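Subject: Re: [grumix-users] Hand-held set passes 3811 clips

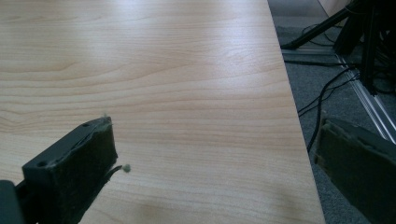 Left finger over the table, foam ragged at the edge.

> We've now gathered 3811 clips with the hand-held grippers,
> 600 of them in February alone. The Kindemwood site has
> caught up with us and is recording the same tasks. More
> variety should take care of most of the remaining grasp
> failures, so we propose to keep collecting at this rate
> and retrain once the next batch is in.

I've read this twice and I still don't see where "should" comes from.

Going from the first release to the second we added a great many clips, and the policy got better at the tasks it could already do. The thin objects stayed where they were. I ran 322 trials on our arm at Brarkisetti with the current weights and 41 of them ended with the part slipping out sideways. The release before did much the same. If variety was going to fix that, I'd expect to see at least a start by now.

Please look at the pads. The foam on the inner face is worn and torn, with a fibre standing up at the tip and a bit of lint hanging off a frayed strand. The wrist camera sees that edge all the time. Fresh foam grips differently and looks different too, and as far as I can find the metadata has no field for pad condition. So a clip made with new foam and a clip made with foam in this state go in side by side, and we ask the model to make sense of it.

Maybe it does. I'd like to see somebody check before we pay for another batch.

What I'd want first:

- a pad change logged with every session, even if it's only a yes or no
- a held-out set from Kindemwood that never goes into training
- the failed takes kept. I gather they are being deleted at the end of the day, and I can't think why

The Adeyemi loader already accepts extra fields, so the first one is an hour's work at most. I can send a patch.

I'm also not keen on the clip total as the headline figure every month. A clip where the gripper hovers over a bare bit of table counts the same as a clean pick, and I've sat through plenty of the former.

Does anyone have slip rates broken down by session? Even a rough table would do.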